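Perception and planning engineer (manipulation in furnished rooms)

Hi! I'm Auður Eskildsen and I run the software side of Mokside, a small company that writes the brains for mobile arms working in hotels and serviced apartments. I'm hiring one more person for my team, and I'd like to write the ad myself before it gets turned into something with "dynamic environment" in it. (Well, the environment is pretty dynamic. Somebody keeps moving the pillows.)

What we work on

Our stack is called Plorcombe. It takes in whatever the arm's cameras give us, builds a rough model of the furniture and the small stuff on it, and plans motions that get the gripper to the small stuff without plowing into the furniture. The jobs are humble ones: find the remote, put the phone back straight, pick the charger up off the floor. We have a list of 146 of these tasks and we are happy with far fewer of them than I'd like to admit in a job ad.

Most of our hours go into bedrooms. Bedrooms are wonderful and awful! Everything is soft or curved or has a cord on it. My current favorite headache is the round bedside table with an open compartment under the top. The remote lives in the compartment, so the planner has to come in from the front, below the rim, with a headboard close on one side and a phone cord lying in coils on the tabletop. Our collision checker treats the cord as a solid lump, which is safe and also means it turns down plenty of perfectly good paths. If you read that and already have an opinion, please keep reading.

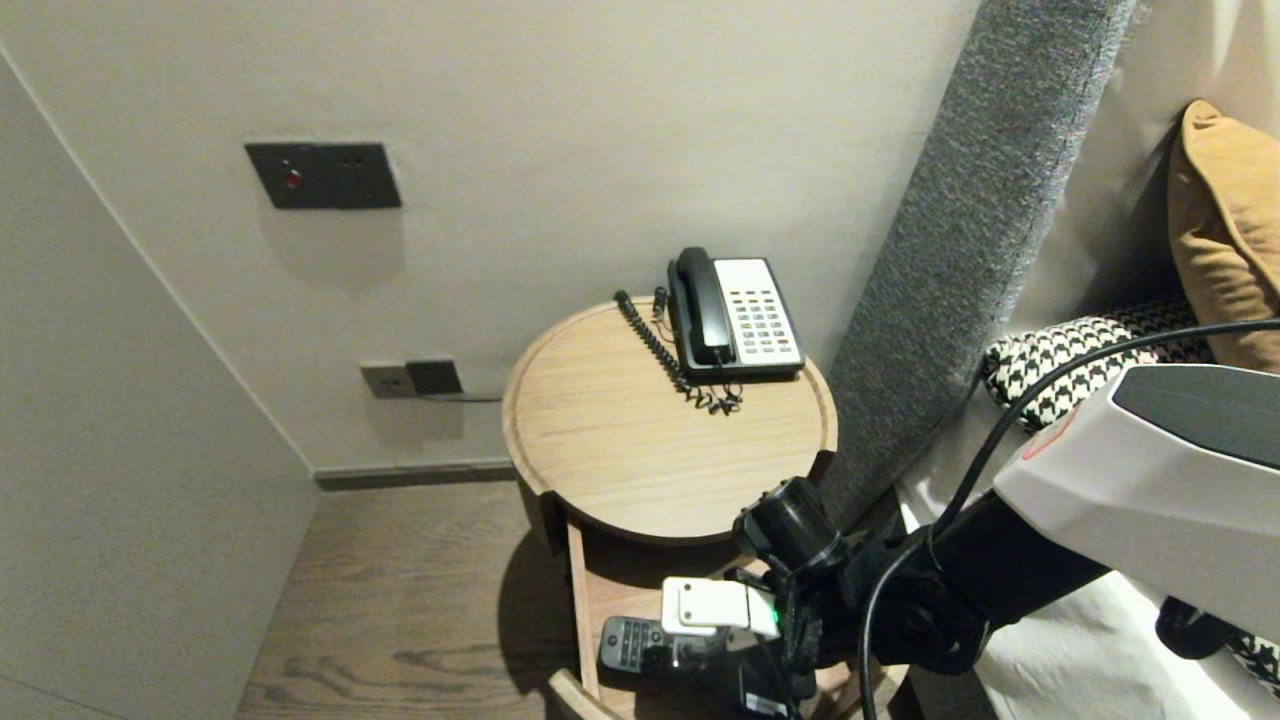 What you'd be doing

You'd own the piece between perception and planning. Right now that's a service Hemant Lodhi wrote in a hurry and has been patching ever since, and he would love to hand it over and get back to controls. It turns masks and depth into shapes the planner can use. It's good with boxes. It's so-so with cylinders that have a hole in the front, and it's bad with anything thin, so cables and cords are yours from day one.

You'd also spend time on our replay tool, Yoo. Every run gets logged, and Yoo lets you step through what the planner believed at each moment next to what the cameras had. We keep a regression set of 563 logged runs, and no planner change gets merged until it has been through all of them. A full pass takes all night at the moment. I'd like it done by lunch, and I think there's an easy win in how we load point clouds, but I've been saying that since June.

And you'd be in the room with the arm a fair bit, at least two afternoons out of five. I'm picky about this. Kvido Mikuš runs the test rooms at our Brulamwood site and he'll get you trained on the e-stop and the teleop station in your first week.

Who I'm hoping to hear from

You write C++ that other people can read, and you're comfortable in Python for the glue. You've worked with point clouds or depth images on real hardware, on a job or a thesis or in your garage, I don't mind which. You know what a configuration space is and you've been annoyed by one. Experience with sampling-based planners is great. So is experience with deformable things, though if you have a lot of that you should probably be hiring me.

You don't need a PhD. You don't need hotel experience either (none of us had any).

The practical bits

Full time, on site in Brulamwood with one day a week from home if you want it. We start at 10 and nobody will look at you funny for arriving at 9:59. The team is five engineers, and you'd report to me. Eirlys Ifans handles pay, relocation and visas, and she'll give you the salary range in her first email so you aren't guessing.

How to apply

Send a resume and a few paragraphs about a robot bug you chased down, including the wrong guesses. Skip the cover letter. Put reference 238 in the subject line so it lands in my folder. After that there's a call with me, then a half day here with Hemant and Ataberk Kahraman, where you'll get a logged run that went badly and the three of you will dig through it together in Yoo. We pay for the travel and the half day, and I'll write back to everyone who applies, whichever way it goes.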